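Questions about the hand-held grippers and the Zilla cells, for people working at the Farnine site. If yours isn't covered, ask Iveta Holub in the training room or leave a note at the shift desk.

## What is changing?

Betance is putting in robot cells for light wiping, sorting and reset work. They are called Zilla cells on the schedule. The first one goes in the sample room in September. Packing and receiving stay as they are for now.

## What do I do in a recording session?

You do an ordinary task with a gripper in each hand, at your normal pace. Whiteboard wiping is one of the tasks on the list. Each task is repeated many times, and the target for the first set is 3,000 runs. We have 1,131 so far. 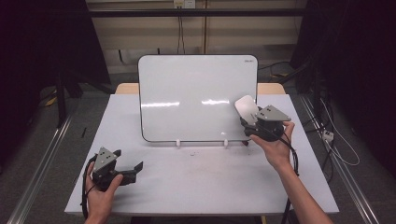

*Page last changed: September, by I. Holub*

Hold the eraser in the gripper and keep your fingers off it. Watch the cables when you reach across the table. If you drop something, pick it up and carry on. Dropped items are kept in the recordings.

## Do I have to take part?

No. Sign-up is by shift, and a session lasts 40 minutes. It counts as paid working time at your usual rate. You can stop partway through and still be paid for the full session.

## Are the recordings used to rate my work?

No. Supervisors don't get them. They are stored under a run number, without your name.

## Will the robots replace my job?

Nine jobs in the sample room will change. The people in them move to cell tending or to the Bermúdez line, with no cut in pay grade. Hours after the first year have not been settled. Muammer Güler is handling that and will take questions on Thursday at the shift meeting.

## My wrists get sore. What should I do?

Stop and tell whoever is running the session. You can switch to a different task or go back to your regular station.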